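5 Greifübung: Zylinder in die Halterung legen

Voraussetzung: Der Arm ist nach Abschnitt 4 referenziert, die Marona-Steuerung läuft mit Programm 26.

1. Halterung in die Wanne stellen, Rundung nach oben. Das grüne Steckbrett daneben auf den Boden legen.
2. Roten Zylinder auf den Boden legen. Der Greifer bleibt geöffnet.
3. Handgelenk über den Zylinder fahren und absenken, bis die Finger beiderseits der Rundung stehen.
4. Greifer schließen, Zylinder anheben und über die Rundung fahren.
5. Absenken, Greifer öffnen, Arm senkrecht abheben.

Achtung: Während der Fahrt nicht in die Wanne greifen — auch nicht im Schrittbetrieb.

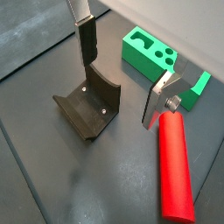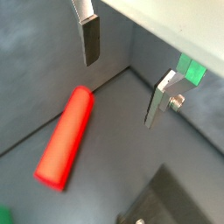
Greifer offen, Zylinder auf dem Boden.
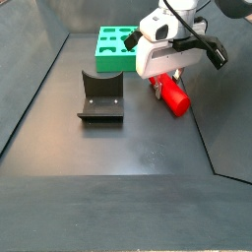
Zylinder im Greifer, dicht über dem Boden.

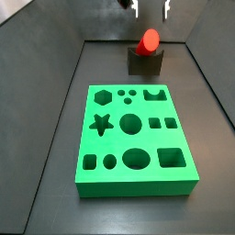
Muss die Referenzfahrt nach jedem Umsetzen der Halterung wiederholt werden?

Nur der Ablagepunkt ist neu einzulernen. Die Referenz der Achsen hängt allein vom Sockel des Arms ab und bleibt gültig, solange dieser verschraubt ist.

Hinweis: Punkte unter Speicherplatz 9 sichern. Platz 2 ist für die Parkposition belegt.

Stand der Anleitung: 5. Juli 2023, Fatos Kelmendi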